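Duvum placement fault

The Duvum placement fault is a recurring failure in the Duvum robot arm controller in which the gripper opens before the object it is holding has reached the surface below. The fault was first identified in simulation at the Gilwood test site and was later reproduced on a physical arm. It is classed as a release-timing fault and is separate from grip loss, in which an object slips while the fingers are still closed.

Background

Duvum is a control program for single-arm robots that sort and put away household goods. It was developed at Gilwood as a successor to Kekelov, an older program that moved objects along fixed paths and could not adjust to a changed table layout. Duvum plans each movement from a height map of the work surface. The map is built at the start of a task and updated after each placement.

Most development work is done in a simulated room known as Chin. The room holds a robot arm, a perforated platform and a set of kitchen items, including mugs, plates, a bowl and open crates. Object positions are changed between runs so that the controller does not come to depend on one layout.

Description of the fault

The fault occurs when an object is placed on top of another object, such as a mug on a plate. In a normal placement, the arm lowers the object until the force reading at the wrist shows contact, and only then opens the fingers. In a faulty placement, the controller opens the fingers at the height given by the map and ignores the force reading. If the map is out of date, the object drops.

The drop is usually small - the height of a plate rim or less - but a mug released this way can tip and roll. In the Gilwood trials, 5 of 100 stacked placements ended with an early release. In 4 of those the object fell onto its side. No early release was recorded when an object was set directly on the platform.

Setup in the Chin room, with the arm over the platform and the kitchen items laid out:

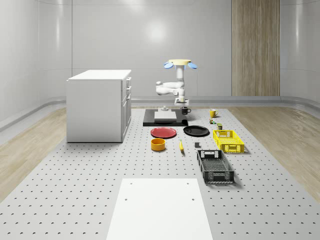
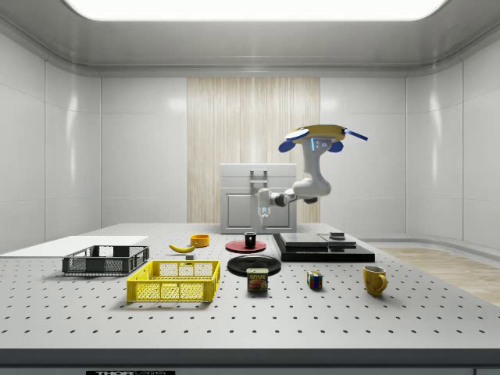 Cause

The fault was traced to the way Duvum handled a delayed map update. If the update from the previous placement had not finished when the next descent began, the controller marked the force reading as unreliable and fell back on the stored height. This behavior had been carried over from Kekelov, where it was meant to keep the arm moving if the wrist sensor failed. In Duvum it was triggered by a late map even when the sensor was working.

The log recorded the event as a completed placement. Early releases were therefore counted as successes until the final object positions were checked against the planned ones.

Safety

On a physical arm, the main hazard is a falling or broken object. A second hazard comes from the next movement. A mug lying on its side takes up space that the controller believes to be clear, and the arm can strike it or push it off the platform. Operators are told to stay outside the reach of the arm until it has returned to its rest position, even if an object has fallen near the edge.

Correction

The fallback was removed in a later version of Duvum. The arm now pauses above the target until the map update is finished, and the fingers stay closed if no contact is detected. After five seconds without contact, the controller stops the task and reports a placement error.

The change makes stacked placements slower. Sites that still run the earlier version can avoid the fault by adding a fixed pause between placements, although this does not correct the false entries in older logs.

See also

Kekelov
Grip loss
Height map
Wrist force sensor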